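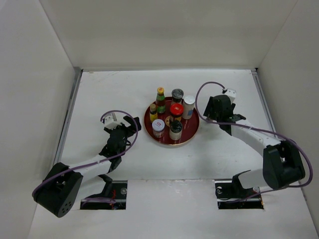
Budgeting a second two-arm cell: grippers, cabling, spares

Started by mwynne, April 6, 2026

mwynne
We have one bench cell with a pair of arms on a white deck, doing table-top handling. At the moment that's condiment bottles and jars on a round tray. I need to put in for a second cell before the July round closes. The arms are settled, same model again. Open items are fingers, cable routing and spares. Grellitz quote 26 working days on the arms, and Skurow are slower but will hold the price.

d_ionescu
Sort the cabling first. Those purple leads stand well proud of the wrists, and the right-hand one loops out close to the tray. Put clips and a proper sleeve on the order. I allow 47 per arm for dress parts and have never had any left over.

kenza.h
Disagree on sleeving. It stiffens the run and you lose wrist travel at the far end. A shorter lead and one clip on the forearm will do.

d_ionescu
Depends on the sleeve. Braided is fine, spiral wrap isn't.

BAckah
What's your range of lid sizes? You've got a wide white lid at one end and a slim sauce bottle at the other. If one finger set has to cover both, check the stroke before anything else. We bought on payload and regretted it.

mwynne
Stroke is adequate for the wide lid on paper, with little to spare. Payload isn't the limit.

BAckah
Then budget for 2 finger sets per arm and treat pads as consumables. Glass and smooth plastic want different pads.

slahlou
Has anyone costed the deck? Both bases sit in cutouts along the front, so it's a machined part and a panel to go with it. Skollgate wanted nearly 500 for ours without the side rails. It was missing from our first bid and we had to go back for it.

mwynne
It was missing from mine as well. Added.

kenza.h
I'd still question a second cell. Ouazzani will do a service swap on the arms, and a spare arm on the shelf costs far less than a full duplicate.

slahlou
A spare covers downtime. It doesn't give you more hours.

mwynne
Hours are the problem. I'll price both and post the sheet when Skurow confirm.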